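Chapter 5
Snails and Slugs of Damp Places

Snails and slugs belong to the mollusks, the same large group as clams and squid. Most mollusks live in water. The ones on land have kept a soft, moist body, and much of what they do in a day is about not drying out.

In the Clivurlow valley, where we collected for this chapter, a person with a flashlight can find 6 species along one stone wall after rain. By noon the same wall looks bare. The animals have moved into cracks, under bark, or down into the soil.

5.1 Water and the body

A land snail loses water through its skin and through the slime it crawls on. In dry weather it pulls back into the shell and seals the opening with a thin sheet of dried mucus. A slug has no shell to close and has to find shelter.

Houses offer shelter too. Slugs come in at night through gaps near drains and leave a silvery trail on tile and other smooth surfaces. Dried slime takes some rubbing to remove.
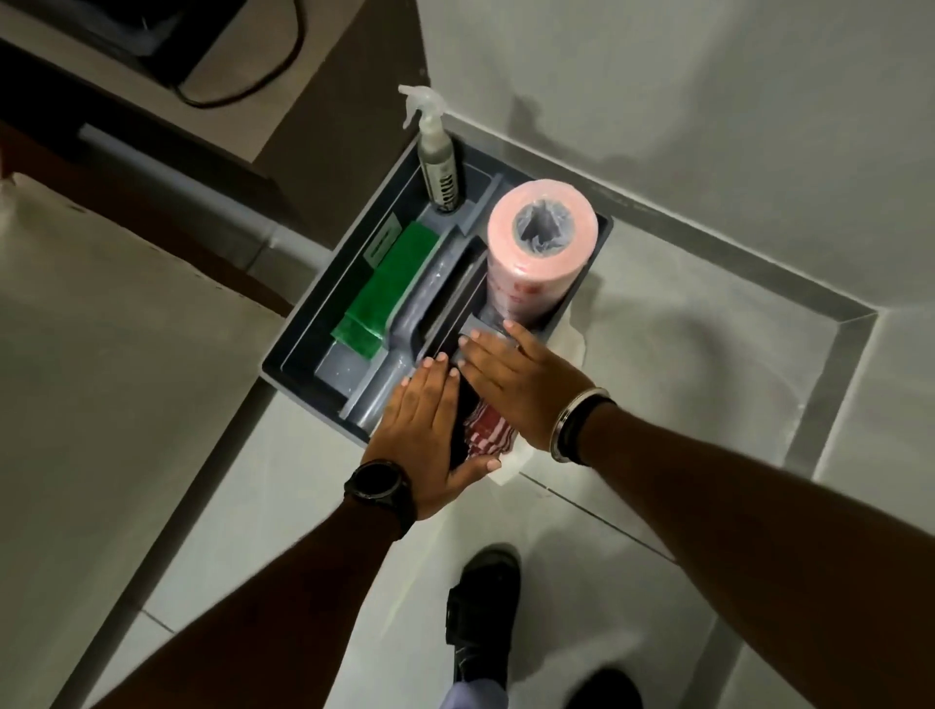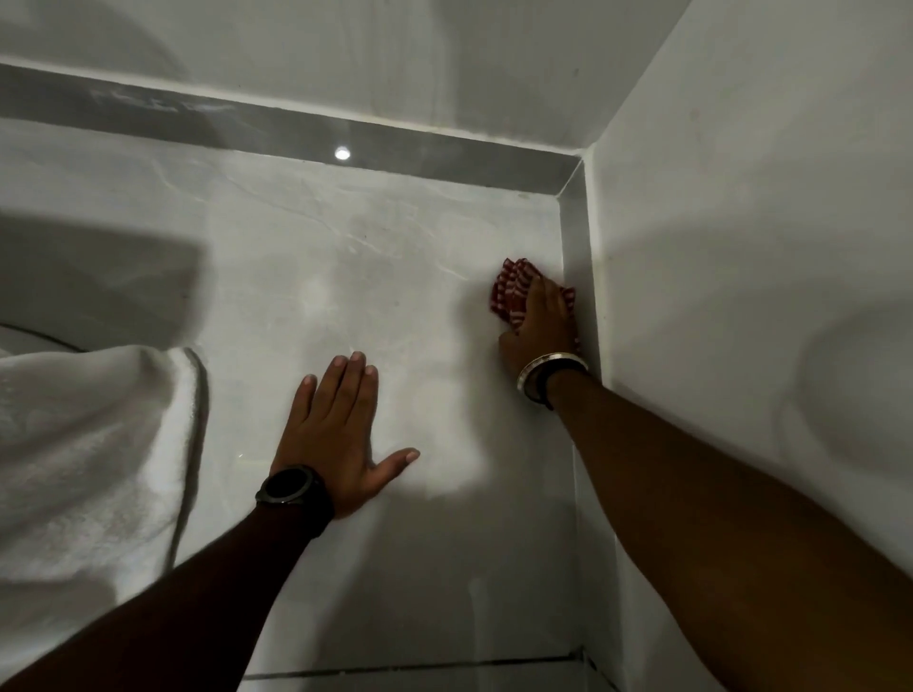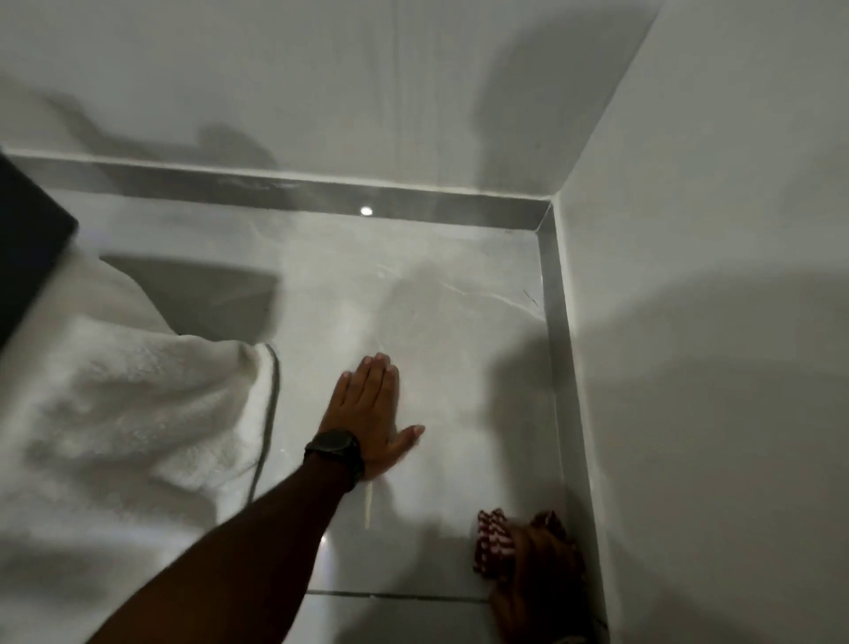

A caddy of cleaning supplies, and a striped cloth pressed against smooth white surfaces.

The slime itself is mostly water. The rest is protein and sugar compounds that let it act as a glue when the animal is still and as a slippery film when it moves. Section 5.2 looks at the muscular foot and how waves of movement pass along it.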